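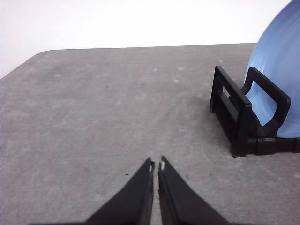

Drying area, grey table, black rack with blue plate.

Kitchen check, Tarbridge site, Skostau lettings
2022-05-28

1. Table top
Scuffs and pale patches on the surface. Wear only as far as I can tell, no action. Rounded corner felt smooth, ran a hand along it. OK.

2. Dish rack
Black plastic. Rails felt sound, no cracks found. Feet: one rubber missing, slides if you lean on it. Replace or get new rack. Duda had them at 700 for the bulk pack last time, far too many for us, ask for singles.
COMMENT: rack to stay well back from table edge, has crept forward twice since last check.

3. Plates
Blue one in rack checked both sides, no chips. In cupboard, 3 chipped, taken out and binned (wrapped). Stand upright in the slots, one per slot pls, not doubled up.

4. Wall behind table
White, clean. Wipe down again in June with the rest.

5. Sink and taps
Hot tap very hot at first run, let it go 30 seconds and no change. Needs the mixer valve looking at. Sign put up for now. FAIL.

6. Floor
Dry when checked. Mat curling at the door end, trip risk, tape it or chuck it. Taped for now.

7. Fire blanket
In place, tag readable. OK

8. Washing up liquid etc
Puteo bottle stored under sink with lid on. Cupboard catch is broken, children's group uses this room so needs doing this week not next. FAIL.

9. First aid box
Plasters low. No burn gel at all, recieved none from last order. Chase.

Overall: pass with 3 actions before next hire (tap, catch, burn gel). Rack foot and mat can wait till the June visit.
Copy to Skostau office, one on the kitchen door.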